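Tuesday, workshop notebook, just after lunch

Back on the shellac today! Batch two of the Ginau flakes finally dissolved overnight (I'd given up on it, to be fair, and left the jar on the shelf with the lid on and a rude note). Strained it through a paint filter and got a nice clear amber with a bit of wax sitting at the bottom, same as last time.

Test boards first. I sanded the three maple offcuts to 80 and then went up through the grits, ending on 2,000 between coats on board C only. Mabli says that's a waste of good paper this early on and she's probably right, but I wanted to see it for myself. Board A is still grabbing the pad near the knot. More oil next time, or a lighter hand – I do push when I get impatient.

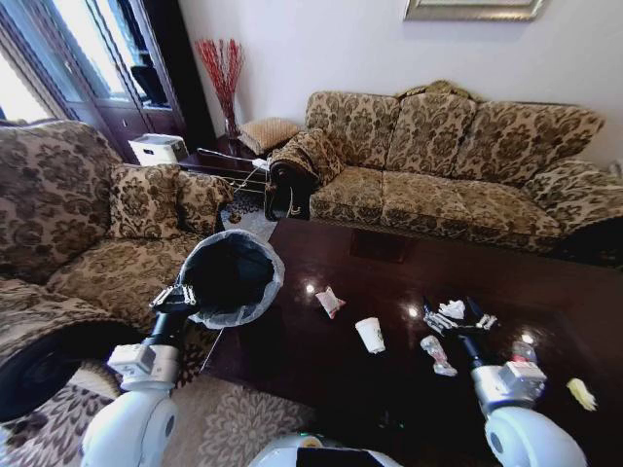

Pad notes, so I stop relearning this: old T-shirt outside, wool inside, no seams anywhere near the face. Load it, tap it on the back of your hand, then glide on and off the board like a plane landing. If you stop in the middle you get a scar and you'll be looking at it forever. I did 10 passes on B, waited, did the same again and it was already starting to look deep. Very pleased with B!

Hefin wants the Olon flakes for the clock case since they're paler. Fine by me, but the last bag took ages to dissolve and left lumps, so whoever mixes it should grind it first (the old coffee grinder, NOT the one by the kettle).

Still to do: label the jars properly, order more alcohol from Lestel, find the lid for the pumice. Cabinet room was at 56 percent humidity at two o'clock, so I'm leaving the boards alone until tomorrow and going to sharpen something.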